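The ferry to Plilside leaves at six in the morning, and I was on it by five-thirty, with my boots in a bread bag and my grandmother's accordion on the seat beside me like a large, sleepy dog.

I had never played in front of anyone but her. I want that understood, because by that same night I'd be up on the bandstand with 38 other accordion players, squeezing for dear life, and I still can't tell it without grinning.

The Plilside Squeeze happens every April, on whichever Monday the tide is lowest. They hold it on the sand. The bandstand gets dragged down by tractor in the afternoon, everyone plays until the water touches the first step, and then it gets dragged back up again with people still on it, still playing. My grandmother went nine times. She had a mug from it, and a scar on her thumb from a folding chair, and she spoke of the two with the same fondness.

The accordion was a Coetzee, the small red kind with the pearly keys, and it had one bad note. The low G came out as a sort of cough. She'd learned to play around it, and she'd taught me to play around it too, so that I knew every tune with a little hop in it where the G should have been. I thought that was how the tunes went! I was twenty before I heard "The Miller's Gate" on the radio and wondered why they'd stuck an extra note in.

The crossing takes almost 50 minutes. It was dark for the first half, and then it was pink, and then there was the town, stacked up the hill like somebody's laundry, every chimney going.

I had breakfast at the Lerex, which is a hotel in the winter and mostly a kitchen in the summer, and in April can't make up its mind. The woman who brought my eggs looked at the case and asked which row I was in.

"Row?" I said.

"Oh, you're new," she said, and went and told the whole kitchen. Four people came out to look at me. One of them gave me a second egg.

Rows, I learned, are everything. Front row is for people who know all the tunes. Second row is for people who know most of them. Third row is for people who know the people in the second row, and the back row, up against the rail, is for whoever is left, and it's where the thermos gets passed. I decided on the back row before I'd finished my toast.

I had the whole day to fill, so I walked. I walked out along the harbor wall and back, and up the steps to the church and back, and I practiced in the bus shelter with my coat over the bellows to keep the noise down. A bus came. The driver opened the doors, listened to a verse and a half, and closed them again very gently.

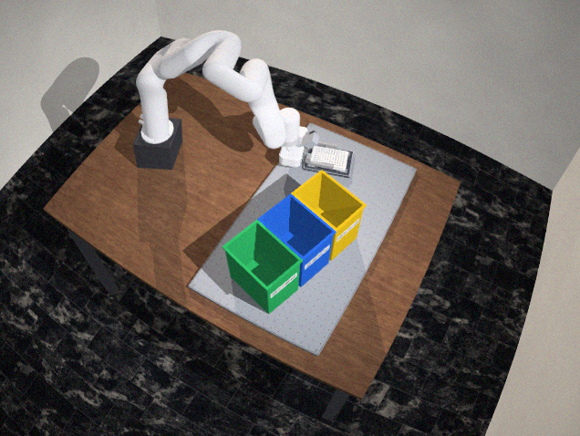
You're skipping the G, came a voice from the far end of the bench, where a heap of scarves had been sitting so still I'd taken it for lost property, and it's a crime, a tune like that, it's like climbing stairs with one gone.

I said I wasn't skipping it, the accordion was.

The scarves slid down the bench toward me. There was an old man in them, with enormous hands, and he held those hands out until I put the Coetzee in them. He turned it over. He pressed the low G and it coughed. He pressed it again, with his ear right down on the grille, and his whole face lit up.

"There's something in there," he said.

He had a screwdriver on his key ring. I let him do it — I don't know why, I'd known him for the length of one tune, and my grandmother would never let anyone so much as dust the thing. The pins came out, the grille came off, and he tipped the works toward the light and went in with two fingers.

What he pulled out was a ticket stub, folded so small it was nearly a pebble. He opened it flat on his knee. It was for the Keltovov, the old ferry, the one with the paddle wheels that stopped running before I was born. Plilside, one way.

One way! She'd lived across the water her whole life. She had never said a word about a one-way ticket.

"Well," said the old man, "people buy those." He put the grille back on, pin by pin. Then he handed me the accordion and told me to try it now.

I played the G. It was huge. It was like a cow in a barn. I played it again and again and laughed out loud, and then I tried "The Miller's Gate" from the top and fell flat on my face, because my fingers hopped right over the note every single time. They'd been hopping for 15 years. They weren't going to stop for me.

So that's how I played it that night. Back row, up against the rail, the lamps swinging and the sea coming in black and silver under the boards, and every time the G came around, 38 accordions landed on it and I sailed clean over. I thought it would bother somebody. But the second time through, I heard another hop, off to my left. Then one from the front row, of all places. An old woman up there was turning around on her chair to see who was doing it, and she was hopping too, right in time with me.

The water touched the step. The tractor coughed and caught. The whole bandstand gave a lurch, the thermos went over, everybody cheered, and we started up the beach in the dark, still playing.

I had the stub in my boot. The woman from the front row was already making her way back between the chairs, holding on to people's shoulders, with her accordion going the whole time.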